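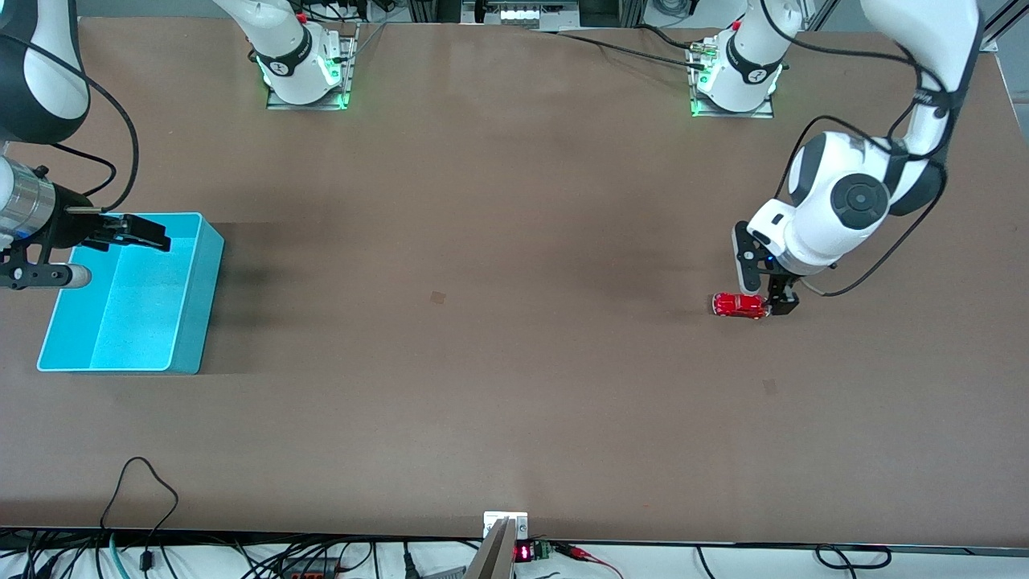 Okay, so the Trateo scanning problem is back, or a cousin of it is. Same complaint as before: pages go in fine, the preview looks fine, and then the text layer comes out with half the characters swapped for something that only looks similar. On top of that, the detector now invents text where there isn't any. Give build 426 a scan of a blank sheet of brown paper and it reads the paper as a column of lowercase L's. Lovely! The old build gave me an empty result on the same scan, as it should.

Status: open
Product: Trateo desktop, build 426
Reported by: Shaimaa Benkirane
Log kept by: Adeel Swati

What Shaimaa sent in

She has a pile of handwritten recipe cards in Urdu and English, mixed on the same card, and she's turning them into searchable PDFs. Before the update she'd fix a word or two per card and move on. Now whole lines of Urdu come back as Latin letters with accents sprinkled over them, and if you search the PDF for anything you get zero hits. She tried restarting, tried a different folder, tried scanning at a higher setting. No change. She also said the progress bar jumps straight to the end, which I skipped over the first time I read her message and shouldn't have.

First go

I assumed it was the language pack, because it's nearly always the language pack. Had her open Settings, Languages, and read me the list. Urdu was there, ticked, and the date on it was from March, so it hadn't been touched by the update. I got her to remove it and add it again anyway. Same garbage. I then ran her cards on my own machine and got clean text, which is the kind of result that makes you want to go for a walk.

Second go

Compared settings files side by side. Hers had a line mine didn't, a fallback setting pointing at the Skamell engine. That's the old recognizer, the one we shipped before Drarnix, and it only knows Latin script. So her copy was trying Drarnix, giving up almost right away (there's your jumping progress bar) and handing everything to an engine that has never seen an Urdu letter in its life. No error, no warning, just a confident wrong answer.

I deleted the line from a copy of her file and sent it over. Now she got a proper error:

Recognizer did not start. Model file missing or unreadable.

I was so happy to see an error message, you have no idea.

Third go

The model file was there. Right name, right folder. But the size was off – hers was a good deal smaller than mine, so the download must have stopped partway and the updater called it done. Roman Brzozowska looked at the updater and says it checks that the file exists and doesn't check anything else. He's filed that one separately, so please don't pile updater stuff into this ticket.

Steps that got her running, if anyone else writes in with the same thing:

Close Trateo completely, including the little icon in the tray.
Open the models folder and delete the Drarnix file.
Remove the fallback line from the settings file and save it.
Start Trateo and leave it alone until the download message goes away.
Scan one card and search the PDF for a word you know is on it.

Shaimaa ran six cards after that and five were as good as before the update. The sixth has gravy or something over the ingredients and I'm not blaming software for that.

What's still open

The flat background thing. I first thought it was the same cause and it isn't. My Drarnix file is complete, I have no fallback line, and build 426 still finds letters on bare surfaces. Farzana Cheema gets it too on her laptop. It's worst on brown and tan, and it goes away if I turn off "Boost faint text", so my guess is that the boost is turning up surface grain until it looks like pen strokes. Only a guess. Turning boost off isn't a fix for anyone with faded pencil notes, and that's a lot of our people.

I tried the Bajwa cleanup filter in front of it, at strength 8. It did stop the phantom letters. It also ate the dots off the Urdu, which is kind of a big deal when the dots are how you tell the letters apart. At lower strengths the dots survive and so do the L's. So no.

Shamim Bugti, could you run the plain background set against the previous build with boost on? I only ran it with whatever the defaults were, and I'm not sure boost was on by default back then. If it's clean with boost on, then something changed in the detector and I'll pass this along to Roman.

Update, June 2025: Shamim ran it. Boost was off by default in the old build, and with it switched on the old build finds the same junk letters on the same files. So the bug is older than we thought and the update just turned it on for everybody. I've asked for the default to go back to off in the next build. Shaimaa's part is solved and I've told her so. Keeping the ticket open for the boost problem, now assigned to Roman.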